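Home About Range Stockists News Contact

MEDIA RELEASE
19 April 2026

Curora adds ringed cup to its bathroom and bench range

Homewares maker Curora has added a cream-coloured cup to its range of small storage for bathrooms, laundries and kitchen benches. The Ratton cup goes on sale through stockists from today, with online orders to follow in August.

The cup is made up of three rounded rings, one on top of the other. The widest ring is at the top and forms the rim, and the cup stands on the bottom one. It is sold singly and has no lid.

Curora developed the design with the Broto studio after asking 200 customers what they kept beside the basin and what they kept it in. Many said they were using a drinking glass or an old jar for combs and brushes, and that it tipped over when something long was leaned in it. The studio tried seven shapes before settling on the rings. Earlier versions had straight sides, and testers found them harder to pick up with damp hands.

The Ratton joins the Rocha tray and soap dish, released last year. All of the pieces come in cream, and the company says it has no plans for other colours this year.
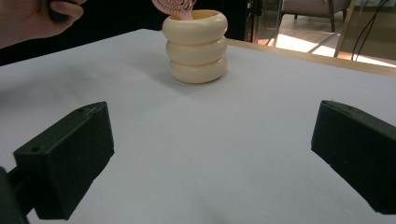 Stockists can order the cup in cartons of seven. The trade code is 604 and should be quoted on all orders, including top-ups to existing accounts. Cartons are packed with paper dividers - no plastic is used - and the outer box can go in the kerbside recycling.

Care is the same as for the rest of the range. Rinse with warm water and a little dish soap, and wipe out the grooves between the rings with a soft cloth. Scourers and bleach should not be used on the finish.

Samples are available on request for retailers and for homewares and interiors publications. Please allow a fortnight for delivery to regional addresses.

Media and trade enquiries: Curora office, via the Contact page
© Curora. All rights reserved. Back to top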